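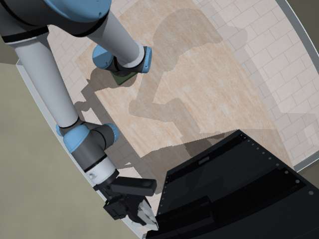
Questions about my maths workbooks

I get a lot of emails from parents and most of them ask the same handful of things, so I've put my answers in one place. I'm Kaan Tatlı, I taught primary maths for years and now I write the Garkico practice books at my kitchen table (with a lot of tea).

Which book should my child start with?

Ignore the age on the cover for a minute and try the two-page check at the front of Book 2. If your child gets through it without much grumbling, start there. If they get stuck on the carrying and borrowing, go back to Book 1. It's no disgrace at all - I've had ten-year-olds whizz through Book 1 in a fortnight and come out much happier with subtraction.

How long should we spend on it each day?

I wrote each unit to fit into 25 minutes, including finding the pencil. Please stop when the time's up, even if there's a row left over! A tired child practises mistakes.

How many questions are there?

Book 2 has 742, and the full set has 2321. That sounds frightening, I know, but plenty of them are quick warm-ups like 8 + 7 or half of 36. You don't have to do them all. I usually tell people to do the odd-numbered ones first and keep the even ones for anything that needs another go.

My daughter can do the sums but falls apart on word problems. Help!

This is the email I get most, and I've a soft spot for it. Ask her to read the problem out loud and then tell you the story without any numbers in it. "Someone had some stickers and gave a few away." Once she's got the story, put the numbers back in and ask what's missing. Unit 6 of Book 2 is all about this, and there's a page where the children write their own problems for a grown-up to solve (they're merciless).

Should they learn their times tables by heart?

Yes, I think so, though I like them to see where the answers come from as well. If they know 5 × 7 is 35, they can get to 6 × 7 by adding one more seven. Do that enough times and 42 just sticks.

Are calculators allowed?

Not in Books 1 to 3. In Book 4 there are a few pages marked with a C in the corner where you're welcome to use one.

Where are the answers?

At the back, on perforated pages, so you can tear them out and hide them. In the first printing the answer to question 14 in Unit 9 is wrong - it should be 63, and thank you to the many sharp-eyed children who wrote in.

Can I photocopy pages for my class?

If your school has bought a copy, yes, for your own pupils. Please don't put scans online.

Is there a Book 5?

I'm writing it now! It covers ratio, percentages and a bit of early algebra, and I'm hoping to send it to the printer in March. Fractions have a whole book to themselves already, so look at Book 4 if that's what you're after.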